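De: Marit Sundqvist
Para: lista Gudero, manipulación y tareas domésticas
Asunto: Re: Re: ¿recoger una mesa cuenta ya como resuelto?

El mensaje anterior de Kaimal decía:

> He leído el resumen de Prirkska y sigo sin ver el problema. Si el brazo
> coge un objeto y lo suelta en su sitio, la tarea está hecha. Lo demás es
> velocidad, y la velocidad se compra. Con un par de brazos y una política
> bien entrenada, ordenar una mesa es cuestión de ingeniería corriente.
> En nuestra línea de envasado llevamos años haciéndolo con ventosas.
>
> Kaimal

No comparto la comparación con la línea de envasado. Allí la pieza llega siempre con la misma orientación y el hueco de destino no cambia. En una mesa de casa cada objeto pide un agarre distinto y el destino suele ser otro objeto, que también puede haberse movido.

Tarea de mesa con dos brazos:

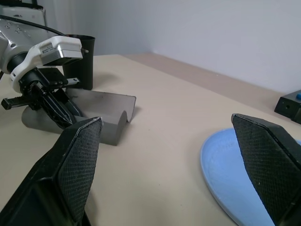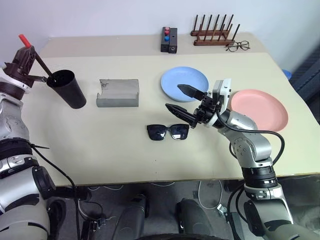
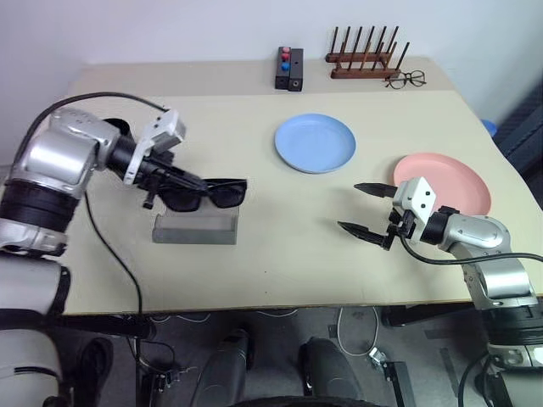 La cuestión que planteaba Prirkska era cómo puntuar estas tareas, y ahí es donde creo que nos estamos engañando. Un único valor de éxito por episodio mezcla fallos que no tienen nada que ver: no localizar el objeto, cerrar mal la pinza, chocar con algo vecino, soltar fuera de tolerancia. Las gafas de sol son un buen caso. En la última toma la pinza izquierda las sujeta justo por encima de un soporte, y con el criterio de Kaimal ya tendríamos media tarea apuntada; pero lo que falta es lo que a mí me interesa medir, porque la montura tiene que quedar apoyada sin volcar cuando se abren los dedos. Un plato tolera un error lateral bastante mayor que unas gafas de montura fina, y en la tabla actual los dos valen lo mismo.

En nuestro banco, que llamamos Sitatance, repetimos 500 episodios con objetos domésticos variados. Separando por fases, el agarre falló en 18 y la colocación en 50. Otros 8 los descartamos por errores de calibración y no entran en ninguna columna. La colocación es la fase cara, y con una tasa global eso no se ve.

Propongo lo siguiente para la próxima ronda:

1. Registrar por separado aproximación, agarre, transporte y suelta.
2. Anotar el estado del objeto dos segundos después de abrir la pinza, con el brazo ya retirado.
3. Contar como fallo cualquier contacto que desplace un objeto ajeno a la tarea.
4. Publicar también las intervenciones manuales, con la fase en que ocurren.

Sobre la velocidad: de acuerdo en que se puede mejorar, aunque dudo que salga gratis. Al acortar el transporte nos aumentaron las oscilaciones en la suelta - con piezas ligeras, sobre todo - y tuvimos que volver al perfil anterior.

A la pregunta del asunto respondería que no, todavía no. Para objetos rígidos, conocidos y bien separados estamos cerca. Con objetos apilados o transparentes no tengo datos que me permitan afirmar nada, y agradecería que quien los tenga los envíe antes de diciembre, aunque estén sin limpiar.

Kaimal, ¿podrías pasar el desglose de vuestros rechazos en envasado? Me interesan los de suelta.

Marit Sundqvist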